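Maribeth Dagdag
Sun 11 July

Okay, it's a rainy evening and I have a cup of tea and some feelings about dish racks, so settle in, this is going to be a thread. A few of you asked after my last post why I gave up on the dishwasher in the new place, and the answer got too long for a reply.

First, the background for anyone new. We moved to Grundisham in May, into the upstairs apartment with the sloping kitchen floor and the window I won't stop talking about. It came with a dishwasher. The dishwasher came with a smell. We tried vinegar, we tried the tablets, my sister tried swearing at it over the phone, and after a couple of weeks I just started washing up by hand and found I kind of love it??

I grew up washing dishes next to my grandmother, who hummed the whole way through and would hand a glass back to you without a word if it had so much as a smear on it. So I have opinions, and I come by them fairly.

The first thing I had to figure out again was the rack. My old one was a plastic thing in two parts, and the bottom part held water like a birdbath. I'd lift it up on a Saturday to clean under it and, well, I'll spare you. I've gone over to a plain wire rack and I am never going back. You can rinse the whole thing in the sink in a minute, and the air gets all the way around the plates.

My neighbor Lourenço Figueiredo (he ran the kitchen at the Lobo for years, if you ever ate there before it closed, you remember the rice) came up to borrow a ladder and stayed to fix how I load it. He was very polite. He took everything out and started over.

His way goes like this. Plates first, biggest at the back, all facing the same direction, and skip a slot between the deep ones. I had been tucking them in anywhere they'd stand up and then wondering why the insides were still damp at bedtime. 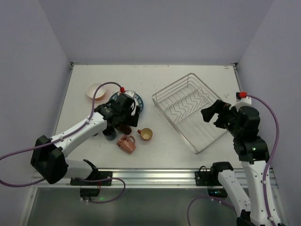
Bowls are where we disagree. He tips them forward so they lean on the plate in front, and I like them nearly upside down along one side where they can drip in peace. We went back and forth on this for longer than two grown people should, and then his wife called up the stairs to ask where her ladder was.

He's right about the dark plates though, I'll give him that. I have a few navy ones from the Clomura outlet and they show every single water spot. With the white dishes you can be lazy and with the navy you can't. I dry those by hand now, straight off the rinse, with a flat cotton towel (not the fluffy kind, it leaves lint all over them and then you're worse off than with the spots).

Someone asked about towels last time so I'll put it here. I keep 5 in rotation, hung on the oven door and the back of the chair, and I wash them hot with nothing else in the load. No fabric softener! It makes them slide the water around without picking any of it up. I learned that one the slow way.

Where the rack lives matters more than I expected, too. Mine used to be jammed in the corner under the cabinet where no air moved at all. I scooted it out toward the middle of the counter for a week as a test, fully meaning to put it back, and it never went back. I do lose chopping space. I chop on the table now, and I get to look out the window while I do it, so I'm calling it even.

Empty it before you start cooking. I know, I know. But if I start dinner with yesterday's plates still standing there, I end up stacking the wet ones on the dry ones and the whole tower gets taller until somebody loses a saucer. It takes two minutes while the kettle boils. I timed it because my husband said it took ten.

Small update for the people following the saga of the dishwasher itself: the repair guy from Vudness finally came, looked inside, made a sad noise, and said he'd email me a quote. No quote yet. At the moment it's holding my baking sheets, and they fit beautifully.

Also hello to everyone who came over from the sponge post, which has had 4,000 views, a sentence I did not expect to write in my life. I promise I'm reading the replies, I'm just slow. And yes, I will do cast iron, but I need to get Lourenço back up here first, he has a whole speech about it.

Tell me how you do your bowls. I'd like to have some numbers on my side before he brings the ladder back.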